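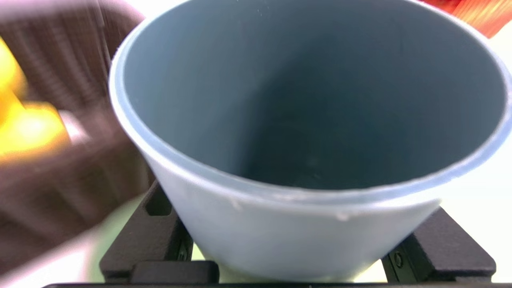 Mine squeaked so badly by September that I parked it in the garage and bought a shelf, one reader wrote under my first post on the Turnance rolling kitchen cart, and would you please say something about the wheels this time? I will, gladly, and I'm sorry it took me so long to get back to it!

I've had my Turnance for 11 months now. It lives between the stove and the back door, and it gets pushed out of the way every single morning by somebody carrying too much. The squeak is real. Mine started in the second month and came from the left front wheel, where a bit of hair and kitchen fluff had wound itself around the axle (we have a long-haired dog, so there was never much doubt). I tipped the cart over, pulled the fluff out with tweezers, put a drop of sewing machine oil on each wheel, and it went quiet for most of the winter. All 4 wheels turn, only two lock, and I do wish they all locked, especially when I'm chopping on it.

The top is the best part. It takes a hot sheet pan on a trivet, wipes down easily, and is just deep enough for my big mixing bowl with a recipe propped behind it. The middle shelf is shallower than I'd like. My Stovex stockpot fits on the bottom one only with the lid upside down – I've made my peace with that.
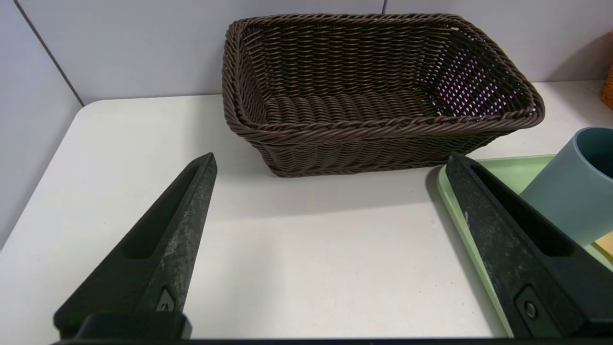 Brown woven basket, white tabletop.

Putting it together took me a whole Friday evening, and the instructions could use a few more words. The small screws and the slightly less small screws look the same until you've used the wrong ones, so lay them all out on a towel first.

I also tried the Diekmann cart at my sister's house. It's heavier and rolls more smoothly, but the handle sits so low that I was stooping, and I'm not tall. If you have long legs, try one in a store before you order.

I'd buy the Turnance again, and I'd oil the wheels on the first day. Overall I give it 9 out of 11, my usual scale, with the points off for the locks and that middle shelf.

Contact | © Vulholm Kitchen Notes | Back to top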